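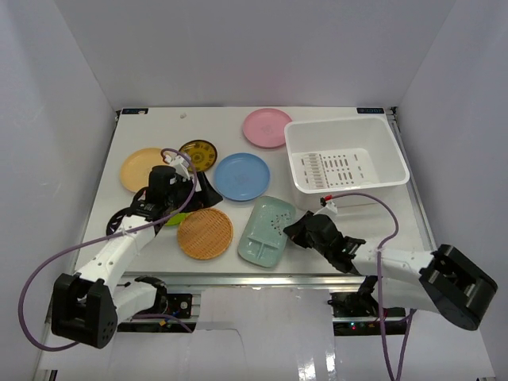
A reader wrote in December to say I was being unfair to the Sustance campaign, that her husband had finally told his brothers about his diabetes after seeing one of the bus ads, and that if a poster could do that much I should keep my complaints to myself. I wrote back and thanked her. I believe her about her husband. I still think the campaign is mostly a waste of a good year.

For those who have missed it, Sustance wants to end the shame around type 2 diabetes. It has the bus ads, a short film, a pledge you can sign on your phone, and a lapel pin shaped like a drop. In Diltthorpe, where I live, the pin has been on the chests of the mayor, both high school principals and the man who reads the weather. I have no quarrel with any of them. Shame is real. My mother hid her meter in a sewing box for years, and she would excuse herself from Thanksgiving dinner and come back with a bandage on her finger and a story about a thorn.

What I doubt is the arithmetic. Sustance asked 732 adults whether they thought people with type 2 diabetes had brought it on themselves, and 29 percent said no, or mostly no. The press release called that number alarming, and I suppose it is. Then the campaign ran for a season and nothing was said about asking again. I looked through the second release and the third. There's plenty in there about how many people saw the film. There is no word on whether anyone who saw it thinks differently now, or got tested, or went back to a doctor they had been avoiding. I would settle for any one of those.

When I put this to the press office I was told that awareness is a first step and that it takes time. Fine. It has been a first step for most of my adult life. Every disease I can name has a ribbon, a month and a retired athlete, and at some point we ought to be allowed to ask about the second step.

Then there is the matter of who's paying. Gelstead sells a home testing kit for 99 dollars, and Gelstead's name is on the bottom of every poster. I don't say there is anything crooked in it. Companies sponsor things. But the campaign's advice to "know your number" happens to be advice to do the thing Gelstead sells, and the Brophy clinic on our side of town, which will test you for nothing if you can get in, isn't mentioned on the posters at all. It is open three mornings. I called at nine and was told to try again in five weeks. If the money behind one month of bus ads had gone to Brophy for a fourth morning, I'd be wearing the pin myself.

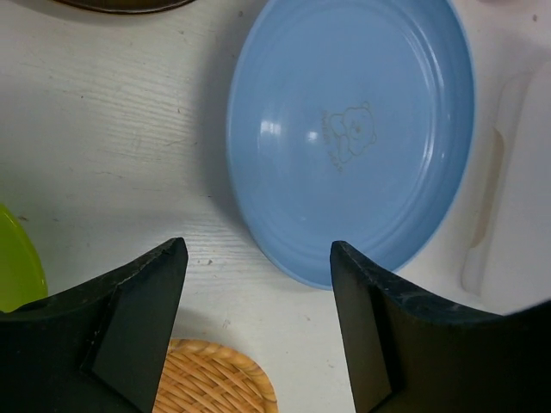
Most of the practical advice is no better. The family booklet has a page on sharing out dinner, and it tells you to fill half the plate with vegetables, a quarter with meat or beans and a quarter with rice or potatoes. Half of which plate? The booklet doesn't say. A child's blue plastic one, with a bear in the middle and a wide ridged rim around it, gives you a very different half than the big oval thing my uncle eats his Sunday ham from, and you get a different answer again if you count the rim. A dietitian would sort that out with you in ten minutes, with your own dishes and your own grocery bill in front of her. A booklet can't, and the people who wrote it must know that.

I'm told this kind of complaint is easy to make from a kitchen table, and it is. I'm also told that the film makes people cry. It made me cry, a little, at the part with the grandmother. Crying is easy to get out of people. I cry at truck commercials.

The stronger case for Sustance is the reader's husband. He told his brothers. One of them may now get checked, and that could save his foot or his eyes. I can't put him in a column and weigh him against a fourth morning at the clinic. But Sustance can't either, and it has staff and a budget and has had since spring to try. It could go back to those 732 people. It could ask the next 50 who walk into Brophy why they came. That would take one person with a clipboard.

My guess is that it won't, for the plain reason that the answer might be disappointing, and a disappointing answer is hard to put on the side of a bus. I would be glad to be wrong. If the second survey ever comes out I'll print the results in this space, whichever way they go, and the reader can write and tell me so.

Meanwhile the pin is still on sale at the pharmacy counter, next to the mints.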